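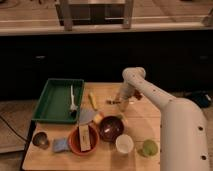
Re: [smallkitchens] what to ship and what to leave behind

One subscriber wrote in overnight that shipping any kitchen stuff across the country is throwing money away, and that everything except the knives should go to the thrift store before the truck comes. Quoting the whole thing so the digest people can follow:

> We did Drommont to the coast three years ago and I regret every box.
> Pans you can buy again. Plates you can buy again. We paid to move a
> salad spinner with a broken lid. My advice is keep the knives, keep
> one good pot, and give the rest away the week before. You will be
> eating takeout for a month anyway. Also movers charge you for the
> air in the boxes, and kitchen boxes are mostly air and paper.
> What on earth are you people planning to keep??

OK so, quick answer, I'm supposed to be out the door already. Half agree. The air part is right. The takeout for a month part is not, at least not for us, I was cooking the second night on a Usik two-burner and it was fine. Eggs, but fine.

Our numbers, for anybody comparing. 2,544 miles, Drommont to Irngate, shared truck. The kitchen share of the bill came to $643. I know that because they let me split the inventory by room, which you have to ask for. That was six boxes, all packed by me, plus one loose stockpot with dish towels stuffed in it. Before the move I priced out replacing the same things at regular store prices and got to nearly $1,000. So we came out ahead but not by a lot, and if you take out the cast iron it gets close to even. My spouse says I should count the hours packing. I am not counting the hours packing.

Things I'd ship again:
- cast iron (heavy, yes, but ours is twenty years in and I like it)
- the stockpot
- measuring cups and spoons, they weigh nothing and you need them on day one
- the good colander
- spices, but only the ones opened this year. Tape the lids. TAPE THE LIDS

Things I would not:
- glass storage with the snap lids. Two of ours arrived with the corners gone
- any mug you didn't choose yourself
- the Kudo toaster oven. Loved it, but it has a crumb tray that slides out and it slid out, all over the linens
- cookie sheets. They bend, and they don't fit the new oven, becuase no two apartment ovens are the same size apparently

Measure the new oven before you pack. I had the landlord's floor plan and figured that was enough. It said "oven." Thanks.

On knives — agree completely, but they went in the car with me. Rolled in a towel with a rubber band at each end, inside a shoebox, in the trunk. The mover's sheet had a line about blades that I couldn't make sense of and I didn't have time to call.

Somebody else asked about drawers versus a crock for the utensils, in a kitchen with one drawer. Crock. I fought it for years. The one drawer is for the stuff with edges and the can opener, and the rest stands up next to the stove. Anything that doesn't fit in the crock probably didn't need to come. I pulled out four spatulas in Irngate and could tell you a use for two.

Pantry stuff: eat it down. Start earlier than you think, we started in June and still had rice and three kinds of lentils when the truck came. Neighbor took the lentils. Open flour, don't even try it.

Boxes. Small ones only. Book boxes from the liquor store or wherever, and fill the gaps with towels and T-shirts, which you're moving anyway, so you aren't paying for paper. That gets rid of a good part of the air problem. Plates on edge, not stacked flat. We lost one plate out of the lot and it was the ugly one.

Also label the SIDE of the box. I labeled the tops like an amateur and then they got stacked.

Question back to the list while I have you: has anybody moved a chest freezer on a shared truck, and did they make you empty it a full day ahead? The company told me two different things on two different calls. It's not for me, it's for my sister's move, she needs to know pretty soon.

Will send the packing list spreadhseet later tonight if I can find which laptop it's on.

Filed under: Moving & Storage, Kitchen, List Archive

Get the weekly digest in your inbox. You can unsubscribe at any time.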